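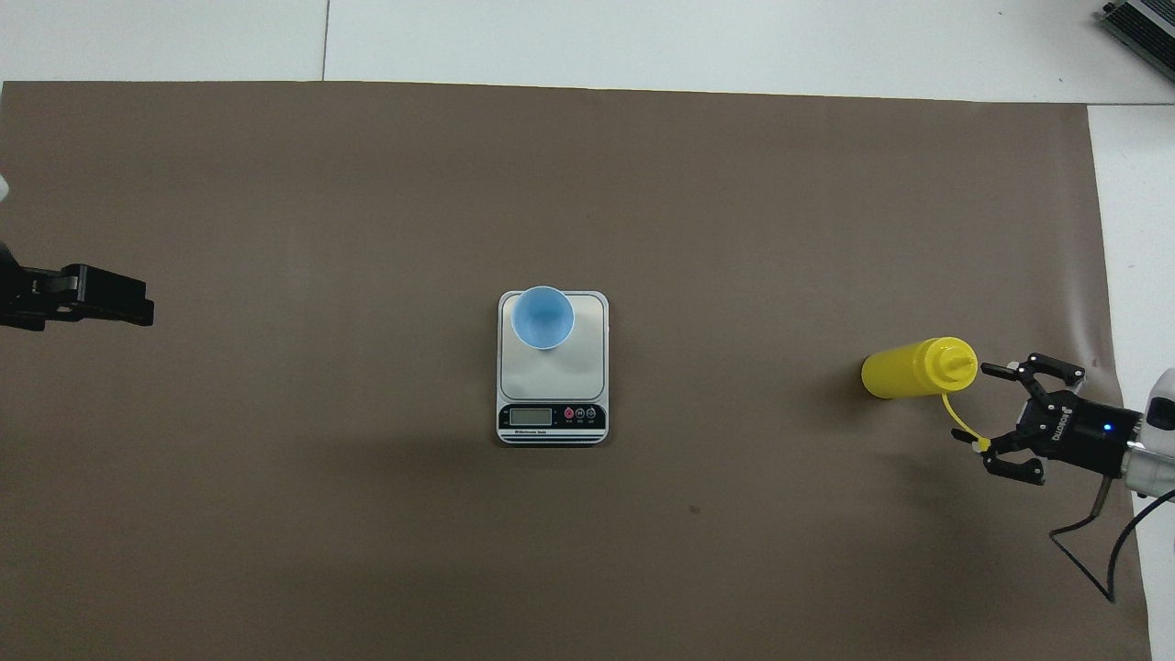 Clundo opens its workshop to visitors one afternoon in May, and I went mainly to see how they teach a robot arm a new job. The firm has the upper floor of a former printworks near the river, reached by a goods lift or a long flight of stairs. Visitors went in groups of eight, and ours started at two. The job on the first bench was measuring a liquid by weight: pick up a yellow squeeze bottle, tip it over a blue cup on a kitchen scale, squeeze, and put it back on the brown mat. The bottle starts on its side with its nozzle towards the right-hand gripper, so the arm has only a short way to go before it closes. The left gripper stays out of the way on the other side of the scale.

Our guide was Mekdes Asfaw, who looks after the recording side. She sat down in front of a pair of smaller arms, the same shape as the big ones but light enough to push about with two fingers. Whatever she did with the small arms, the big ones copied. The lag was slight, though I could see it when she moved quickly. There are no buttons for the gripper; she squeezes a trigger at the end of the small arm and the jaws close by the same amount.

Each attempt is called a take. A take is kept if the cup ends up within the target weight and nothing has been knocked over. They aim for 100 good takes before they try to train anything, and on a task like this Mekdes said that is two days' work with breaks. The bottle is moved a little between takes and turned slightly. Early on they had always put it back on the same spot, and the arm learned to go to that spot whether the bottle was there or not.

The squeezing is the hard part. The operator can't feel the bottle through the small arms, so she goes by the stream of liquid and by the number on the scale. They use water with a drop of food colouring. Mekdes did three takes while we watched. Two were kept. In the third she went over the target and marked it as failed with a foot pedal, then emptied the cup by hand and reset the bench.

After that we were allowed a go, on a simpler job with foam blocks. I managed to pick one up at the third try. Judging depth is difficult when you are looking at the real arms from behind, and most of us closed the gripper too early. A retired toolmaker in our group was much better at it than the rest and was asked to stay on for a second turn.

At the next bench they use the other method, which is to take hold of the arm and move it. The motors go slack enough for this when a switch on the wrist is held down. The arm was a Tidow, an older model, and heavier to shift than I expected. This way suits jobs where the path matters, such as wiping along an edge. It suits the bottle job badly – your own hands and sleeves get in the way of the cameras, and you need both hands for one arm.

We then saw a trained arm working alone, on a sorting job they call Zomen. It had 13 small parts to put in trays. It placed most of them cleanly, dropped one, went back for it and picked it up. A member of staff stood next to the stop button throughout. Someone asked how long it had taken to teach and was told three weeks, most of it spent on lighting.

The tour ended in the kitchen with tea and a short talk by a man from Cârstea, who supply the grippers' finger pads. He passed round worn and new ones. The worn ones had gone shiny and hard at the tips.

Practical notes: the tour takes an hour and a half, all of it standing. Closed shoes are required and bags are left in lockers by the lift. Photographs are fine at the benches but not in the room with the screens. There is no parking on site, but the number 13 bus stops at the end of the road.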